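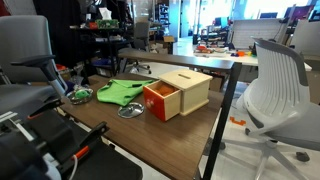 By Zofia Czarnecka
Software editor

The drawer is the part that everybody likes to watch. A robot arm comes to a small wooden box, takes the round knob on the red front, and pulls. When it goes well, it takes a few seconds and looks like nothing special. Henryk Cieślak has spent most of the winter on these few seconds, and he would like to talk about the part of the program that you cannot see.

Cieślak leads the software work at Undska, a small company that writes planning and control tools for robot arms. Its main product is called Droltar. It is a task planner, which means that it receives a goal, such as "the ball is in the dish," and has to find a chain of motions that leads there. The motions themselves are carried out by a separate controller. Between these two layers there is a third one, which the team calls the referee, and this is where the new work has been done.

"The planner is an optimist," Cieślak told me. "It believes that if you command the drawer to open, then the drawer is open. Somebody has to check."

In the older version of Droltar, the state of a drawer was one bit. It was open or it was closed. This was enough for a long time, because the test programs always started with the drawer fully shut and always pulled it to the end. The trouble began when the team let the arm start from whatever position the last run had left. A drawer pulled partway was sometimes reported as open and sometimes as closed, depending on the angle of view. The planner then made a correct plan for a wrong world. It tried to lift the ball through a gap that was too narrow for the fingers, or it tried to open what was already open and pushed against the end stop.

The fix sounds simple. The bit was replaced by a number, the distance that the drawer has moved, together with a second number that says how much the system trusts the first one. But every rule in the planner was written for the bit. A rule that said "if the drawer is open, you may reach inside" now had to say how far open, for which object, with which gripper, and with how much certainty. Cieślak counted the rules that had to be rewritten by hand. There were 322 of them.

I asked him why he did not let a learned model take over the whole job, as many groups are trying to do. He was not offended by the question. His team uses learned models for perception, and he says they are better than anything he could write himself. For planning he wants to be able to read the reason for a decision. When the arm does something strange, the Droltar log shows which rule fired and which numbers it used. He opened one such log for me, and I must admit that after ten minutes of explanation I could follow it.

The perception side has its own problems, and most of them are about things that shine, bend, or let light through. A box with flat sides is easy to fit with a model. A crumpled cloth has no fixed shape at all, so the software does not try to name its shape. It stores the cloth as an area where the height is uncertain, and the motion planner keeps the arm a little higher when it crosses. A metal lid gives reflections that move when the viewpoint moves, and the depth values on it are full of holes. A clear dish is often seen only by its rim.

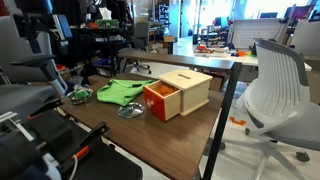
For such objects the referee uses a rule that Cieślak borrowed from his earlier work on warehouse software. If two sources disagree about an object, the object is not deleted and it is not averaged. It is kept twice, with a mark that says "disputed," and the planner is asked to find a way that is safe in both cases. If there is no such way, the arm moves to a better viewpoint and looks again. This costs time. A second look adds up to 2 seconds to a task, and in the beginning the planner asked for one far too often.

To reduce this, the team recorded 2,112 runs and looked at which second looks had changed the plan. Many of them had changed nothing. The arm had looked again at a lid that was nowhere near its path, only because the lid was disputed. Now the referee first asks whether the dispute matters for the current goal. If the goal is to close the drawer, the height of the cloth beside the box can stay unclear.

The slot in the top of the box is another matter. It is narrow and rectangular, and from most directions the far edge of it is hard to see. Droltar treats it as a feature of the box and not as a separate object, so when the box moves, the slot moves with it. Before March it was detected again from zero in each image, and the result jumped. Cieślak showed me a plot of the estimated position before and after the change. The first line looked like the teeth of a saw. The second one was nearly flat, with one bump that he still cannot explain.

There are people who will find this approach old-fashioned, and some of the criticism is fair. Rules must be maintained. A new kind of container, for example one with a hinged door, still needs several days of writing before Droltar can handle it. The software company Zevwood, which tested an early version for its own sorting cells, asked for a graphical editor so that its engineers could write rules without reading the source code. The editor exists now, but Cieślak says it is slow with large rule sets, and he himself does not use it.

What he uses is a text file and a simulator. Each rule has a small test beside it, and the tests run in the simulator every time the file is saved. Only when they pass does the rule go to the real arm. He told me that the simulator is too kind with friction: a simulated drawer slides the same way each time, while wood on wood does not. So the referee also watches the motor current during a pull, and if the force rises before the expected distance is reached, it stops the motion and lowers its trust in the drawer number.

The next version of Droltar is planned with support for two arms working on one object. One would hold the box, the other would pull. The rule file for this is already open on his screen, and most of it is still comments.

April 2020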